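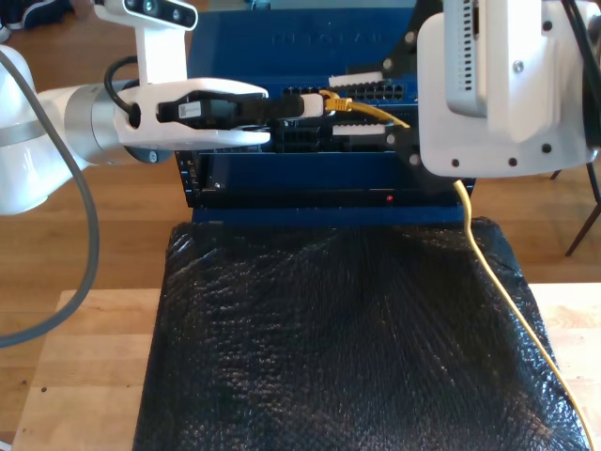
Notes on Patch Cables, Ports and a Numbered Rail

Search this blog Search

The network equipment at Rostcombe has been due for attention since March, and I have now set down the practice I intend to follow when patching it. These notes are written principally for my own reference. Hamish Lowther has asked for a copy, and other readers who look after a small rack may find parts of them useful.

The first matter is cable color. Yellow is to be used for the patch cables between the switch and the work area, and for no other purpose. In previous years we bought whichever color was on the shelf, with the result that a cable's color conveyed nothing about its use. A color scheme is of value only when it is observed without exception, and I would ask anyone adding a cable to observe it.

The second matter is length. A patch cable should reach its port with enough slack to permit the plug to be withdrawn and reseated. Cables that run across the front of a switch should then be led to one side, so that the label strips remain legible and the adjoining ports may be reached with the fingers. I have been guilty of the opposite on more than one occasion — usually late in the afternoon, when the longest cable in the box was also the nearest.

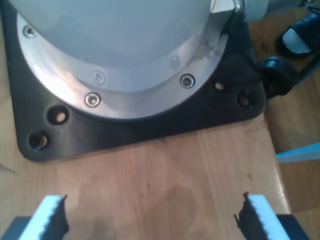
4 min read

Plugs deserve more care than they commonly receive. An Ethernet plug should be held by its body and presented squarely to the port. If it meets resistance, it should be withdrawn and its orientation checked before a second attempt is made. The latch ordinarily gives a faint click as it engages, and a gentle pull on the plug will confirm that it is seated. The cable itself should never be used as a handle.

A ridged boot is a modest addition that I now regard as a requirement for new purchases. It provides a better grip and limits the bend where the cable leaves the plug. Ravindra Nishad prefers cables without boots on the grounds that they are easier to release in a crowded row, and I concede the point where ports are very close together. We have agreed that his 2 cabinets at Pronden will remain as they are.

With regard to the record, each connection is to be entered in the notebook by switch, row and port, together with the location of the far end. Where a rail carries printed numbers, those numbers should be used in the entry. I formerly wrote such things as "toward the right" or "next to the other one," and I was unable to interpret either phrase

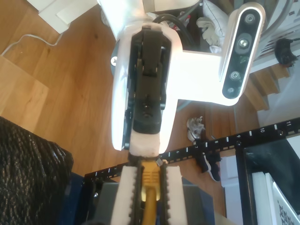

when I returned to the page three weeks later. A number already printed on the rail requires no interpretation, and it will mean the same thing to the next person who opens the notebook.

Entries are to be made at the time the cable is moved. Pencil is acceptable. Where a connection is removed, the old entry should be struck through with a single line and left readable, as it is sometimes necessary to restore the previous arrangement.

The remaining question concerns labels for the cables themselves. I have tried the wraparound kind, which hold well but are tedious to replace, and the flag kind, which catch on neighboring cables. I have settled on wraparound labels at both ends for the present — and will revise this page should the adhesive prove unsatisfactory over the summer.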